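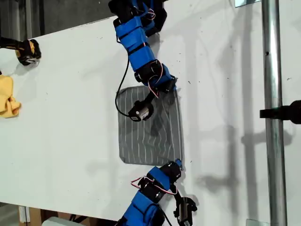 Keep loose cables away from the cloth before you let any arm fold on its own. Folding is slow, gentle work, and most of the trouble on a home bench comes from wires and clutter. A thin cable that swings in an arc beside the cloth, like the black one on the upper arm, needs enough slack for the full reach and no more. Run the arm to its furthest corner by hand, power off, and look at where the cable ends up. If it crosses the fabric, move the tie.

Clear the table first
Tools and spare cloths go off the table, or at least outside the reach of both arms. Mark that reach with tape. We leave 300 mm beyond the tape on every side at Durkden and keep mugs and phones out of it too.

Start with a plain sheet
Use one flat piece of cloth until the program runs cleanly. Stripes help, as you can see at once when a fold has gone crooked. Smooth out the worst wrinkles and square up one corner. Leave buttons, zips and drawstrings for later.

Set the speed low
Our rule is 10 per cent for the first run of any new program and never above 50 per cent with a person at the table. The Kundside controller goes back to full speed after a restart, so check it each time.

Two arms, one stop button
Both arms must stop from the same button, and it must be within reach of whoever is standing there. Press it once before work as a test. Don't reach between the arms to straighten the cloth. Stop them, straighten it, step back, then start again.

Weekly checks
Do these on a Saturday or whenever the bench is quiet:
Tighten the table brackets.
Check straps and wire ties for wear.
Wipe the table with a damp cloth and let it dry.
Write the fold count in the book. Ours stood at 247 at the end of February.

Spare straps are in the Bakker tin. Candine cloths wash at 40, no softener.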